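Running the numbers on the toy stall

July 7, 2026
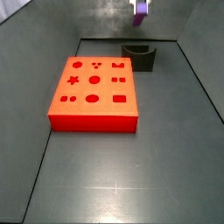
Foam shape sorter, nine sets of holes in a three-by-three grid.

The Cirnbridge hospice fundraiser has had a toy stall since before I moved here, and in February Socorro Valderrama asked me to take over the stock sheet. The target this year was 3,000 dollars across both days. We finished 300 short.

Some notes on how it was set up, mainly for Cristian Villca, who has it next year.

Stock came in through the drop box at the Idar Street library and through Brinkmann, the hardware store, which let us keep a bin by the returns desk. Every item got a paper tag with a number, a price and a date of arrival. The number went into the sheet the same evening. Tags without a sheet entry were the main source of error last year, and we had far fewer of them this time.

Prices were in four bands. Anything that did not fit a band was rounded down. I had wanted six bands, but two of us tried it on a test batch and it slowed the tagging too much.

The card reader was the weak point. It runs through Dresum, and the app logs out when the phone locks. On Saturday we took cash only for most of the first hour and probably lost sales – I have no way to say how many. The fix is to turn off auto-lock before opening and keep the phone on a charger. There is an outlet behind the second pillar in the hall. Bring a long cord.

Puzzles sold slowly, even the sealed ones. Board games went before lunch on both days. Next year I would put puzzles in the lowest band from the start and stop taking them once the shelf is full.

Leftover stock is boxed and labeled by band in the hall closet. The sheet is in the shared folder, with the old one next to it. Cristian, the closet key is still with Socorro.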